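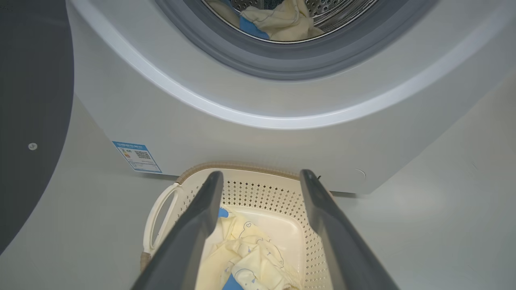 Fig. 1. Front-loading washer with fabric in the drum.

Textile Care, Unit 2: What Water Does to Fibers
Notes by Nhyira Nyarko

Okay, picking up where we stopped, with everyone arguing about wool. I promised I'd write this part down because I talk too fast, so bear with me.

Cotton first. Cotton is mostly cellulose, and cellulose loves water. The fiber swells up and gets a bit stronger when it's wet (yes, stronger!), so cotton puts up with a lot of rubbing and tumbling. What it doesn't like is springing back. Yarn gets stretched tight at the mill, and then the first good wash lets it relax, and there goes your sleeve length. We call that relaxation shrinkage, and I will keep saying it until you're sick of it.

Wool is a whole other animal, sorry. Each fiber has tiny scales along it that all point the same way, toward the tip. Add water, warmth and movement and the fibers creep along and lock together, and they don't come back. That's felting. Great if you wanted a hat, terrible if you had a sweater! Kekeli Ansah asked me whether it's the heat or the movement that does it. Both help, but if I had to pick one to worry about, I'd pick the movement. Wool can sit in fairly warm water if you leave it alone.

Viscose fooled me for years. It's cellulose too, so you'd expect it to act like cotton, but it gets weaker when it's wet. Please don't wring it.

Now temperatures, all in Celsius because that's what the care labels in our Duner reader use. At 30 most everyday colors are fine, and a detergent with enzymes still works pretty well. I save 60 for white cotton towels and sheets, the sturdy stuff. Dye bleeding gets worse as the water warms up, so new dark things go in on their own for the first few washes.

For next time: read the Appiah chapter on dyes, the part on direct and reactive dyes, and skip the tables. Bring 2 scraps of the same cotton, one washed and one straight off the bolt, and a ruler. If you can't find any, I have a bag of offcuts from the Onanholm workshop and you're welcome to dig through it.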